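Quiénes somos

La Escuela Bíblica Fallotholm es el servicio de formación de adultos de la parroquia de Arnaud. Imparte un itinerario de tres cursos: Antiguo Testamento, Nuevo Testamento e historia de la liturgia. Cada curso consta de 15 sesiones presenciales y una prueba escrita.

La dirección académica corresponde a Solange Poirier. Vernon Hawthorne coordina las tutorías y Ravinder Hiebert gestiona la biblioteca, con más de 200 títulos en préstamo.

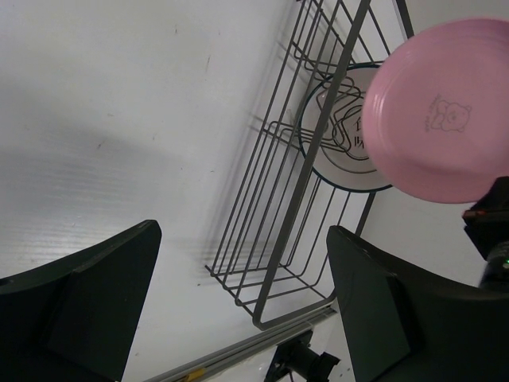 La matrícula se abre en noviembre y se formaliza en secretaría. No se exige titulación previa. El alumnado de otras parroquias se admite según las plazas disponibles.

Secretaría: Diane Ross, despacho 61.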